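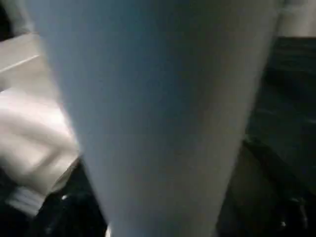 腕部相机的视角：中间是夹爪的手指，左边是白色织物。

报价单我看了三遍，第三遍才注意到相机那一行写的是“含安装支架”，标定、备用线缆和镜头清洁都没有。这类东西一向如此，大字写机器人，小字写的才是你将来每个月要付钱的那些。

先交代一下背景，免得又有人留言问我到底站哪边。我在Fakdale管设备采购和维护预算，厂子做的是布草洗涤和租赁，床单、毛巾、餐巾、工作服都接。去年年底管理层去看了一趟展会，回来就多了一个项目，叫Rernano，内容一句话就能讲完：用机械臂把洗好烘干的小件织物从堆里分出来，摊平，送进折叠机。现在这一步靠人做，站着，伸手，抓一条，抖一下，放上去。活很枯燥，腰也受罪，夜班尤其难招人。所以动机我是认的，我怀疑的是账。

供应商是Jesten，集成商是Guerra，两家一起来讲的。讲得很好，PPT上有一条往上翘的曲线，横轴是月份，纵轴没有单位。我问纵轴是什么，对方说是“综合效益”。Ornella Melis坐我旁边，她管生产，当场在本子上画了一条一模一样的曲线，纵轴写了“咖啡”。

单套工位报价174千欧元，包括一台机械臂、一副两指夹爪、腕部相机、控制柜、安全围栏和一套“基础技能包”。什么叫基础技能包，合同附件里半页纸，列了“抓取”“转移”“放置”几个动词，宾语只写了“织物类物品”。我们厂里的织物类物品，从薄得透光的餐巾到能把人压弯腰的浴袍都有。这几个动词在餐巾上和在浴袍上根本是两件事，可是价格只有一个。

我把自己的那份预算表重新拉了一遍，把大家不爱写进去的东西都写进去：地面找平，压缩空气管路改道，围栏外面留给推车的通道，软件年费，夹爪指垫，线缆，培训，调试期间那条线的产量损失，还有我们自己人陪着调试的工时。算下来头三年一套工位要264千欧元。这还是每一项都按我觉得合理的数填的，没有往高里写。销售看到这张表以后说，产量损失不应该算在设备头上。那算在谁头上呢？算在客户头上吗，客户等着要床单。

再说相机。腕部相机是这套方案里被吹得最多的一块，理由是它跟着手走，手到哪里眼睛就到哪里。道理没错。可是看过手腕视角的人都知道，手指离镜头太近了，一大片灰蓝色竖在正中间，糊的，要夹的东西反而缩在边上。白色的布在暗处又特别亮，亮的地方快成一块纯白了，褶子和边都不好认。黑的地方就更不用说了，一团黑，什么轮廓都得猜。人看着都费劲，我很难相信程序看着就不费劲。

我在会上提了这件事。Guerra那边的技术负责人Ardalan Rahimi人很实在，他说近处虚是镜头对焦距离的问题，手指本来就不需要看清，系统认的是布和手指之间的相对位置，另外还可以加一个俯视的固定相机。我说好，固定相机多少钱。他看了一眼销售。销售说那是选配。

这就是我做采购这些年最常碰到的一种对话。你问一个能不能，对方说能，你再问一句这个“能”在不在报价里，房间就安静了。固定相机要加支架，支架要加横梁，横梁要避开现有的吊轨，吊轨是另一家公司装的，动它得请那家公司来人。一个选配拖出一串，每一个单独看都不贵。

灯光也是。他们的演示间亮得像牙科诊所，我们的分拣区是另一回事，上面有吊袋轨道遮着，到下午靠里那一半就暗下来。Katia Sala负责现场维护，她建议先别谈机器人，先把灯换了，灯换了人也看得清楚，反正都是赚。我觉得这是整个项目到目前为止最划算的一条建议，已经写进预算了，单独一行，不挂在Rernano名下，免得以后项目砍了灯也跟着没了。做过预算的人应该懂我的意思。

接下来讲讲我最不放心的部分，节拍。

Jesten给的数字是在他们自己的桌子上测的，毛巾是新的，同一个尺寸，一条一条放得规规矩矩。我们的毛巾洗过不知道多少遍，边角卷了，有的抽丝，烘干机出来以后互相缠着，一条里裹着另一条。抓起来是一条还是两条，人的手一摸就知道，夹爪怎么知道？他们说可以看重量。湿度不一样重量就不一样，厚薄也不一样。他们说可以看图像。图像我刚才说过了。他们说可以抖一下。抖一下要时间，而节拍表里没有抖这个动作。

Amedeo Zuccaro，我们财务，一直没怎么说话，听到这里问了一个很财务的问题：那张表里，失败的抓取算一次还是算零次？对面两个人给了两个答案。我后来把这个问题原封不动写进了验收条款的草稿，排在第一条。

也有朋友说我对新东西太苛刻。Kittipong Intarasuk在另一家洗涤厂干过，他们上过类似的工位，他给我打了很长一个电话，意思是你别把它当机器买，你当招了个新人，头半年什么都不会，得有人带。我说新人头半年不会，我可以不续签，这东西头半年不会，我照样要交折旧。他笑了半天，然后承认他们那台现在主要干一种尺寸的方巾，别的又回到人手上了。他说这样也不亏。我问不亏是算过的还是感觉的，他说感觉的。

方巾这个信息我倒是认真记下来了。如果一个工位只吃一个品种，那么问题就变成：我们有没有一个品种，量够大，够稳定，能单独拉出来喂给它？Ornella查了一下，白色方巾勉强可以，前提是前面的分类要更严格，也就是说还得有人在上游多分一道。机器省下来的手，有一部分挪到了上游。能省多少，我现在不敢写数字，写了就会有人拿去放进PPT。

我把目前打算怎么花这笔钱写在下面，主要给自己看，也给几个在留言里问过模板的同行。

灯，马上换，用维护预算。

工位先租后买，只要一套，不接受“两套起有折扣”的说法。折扣我也喜欢，可是买两个不确定的东西不会让其中一个变得确定。Jesten起初不愿意租，说没有先例，过了几天又说可以做七个月的试用，租金将来能抵一部分货款。你看，先例就是这么来的。

试用用我们自己的布，从轨道上随便放一袋下来，不许挑。班次要包括夜班，调试工程师下班以后的那段时间单独记录，我要看的就是那一段。

验收只认折叠机入口处的件数，一次抓两条的算失败，掉地上的算失败，要人伸手进去帮忙的也算失败，每一次停机都要写谁去复位的、走过去花了多久。Guerra希望把“操作员辅助”从失败里去掉，这一条我们还在吵。我的看法很简单，操作员要是一直在旁边辅助，那他不如自己叠。

指垫和线缆按消耗件报价，单价锁三年。夹爪天天和棉布摩擦，布上还有绒，绒会去哪里？会去所有有缝的地方。镜头上也会有。谁擦，多久擦一次，擦完要不要重新标定，合同里要写清楚。Katia已经说了，她的人可以擦镜头，但是不负责标定，标定错了也别半夜打给她。我支持她。

数据归我们。试用期间相机录下来的东西，放在厂里的服务器上，Jesten要拿去改进他们的模型可以谈，谈的意思是要给钱或者减租金。他们的标准合同写的是默认授权，字很小，在附录的后半截。我们花钱花电花布花人帮他们练手，最后再按年费把练好的东西买回来，这个循环我越想越觉得有意思，主要是对他们有意思。

还有一条是关于交期的。下单到进厂大约11周，这是他们的说法，我在计划里把调试往后又推了一截。四月份是我们酒店客户开始加量的时候，那阵子谁也别想在分拣区挖地沟。项目组里有人觉得应该赶在四月之前把工位立起来，好让总部来参观的时候有东西看。我回了一封很短的邮件，问参观当天的床单由谁来叠。到现在没人回。

回本年限我故意没有写。财务模板里那一格是必填的，空着提交不了，Amedeo给我想了个办法，填一个区间，备注里写“试用后修订”。区间的下沿是销售的算法，上沿是我的算法，中间宽得可以开推车过去。上面的人如果只看下沿，我也拦不住，但是上沿白纸黑字摆在那里了。

有人大概会问，既然这么多疑问，为什么不直接否掉。因为夜班确实招不到人，Ornella那边已经有人连着顶班，这种钱不出现在设备预算里，出现在加班费和病假里，一样是钱。我也去分拣区站过一个班，后半段手已经抬不太高了。要是有个东西真能把方巾那一摊接过去，哪怕慢一点，我愿意付租金看看。买断就先别跟我提。

租赁合同的草稿还在法务手里，固定相机那一行我用黄色标了，旁边写着：请报含支架、含横梁、含吊轨改造的总价。Guerra回复说需要现场再勘一次。我让他们下午靠里那半边暗下来以后再来。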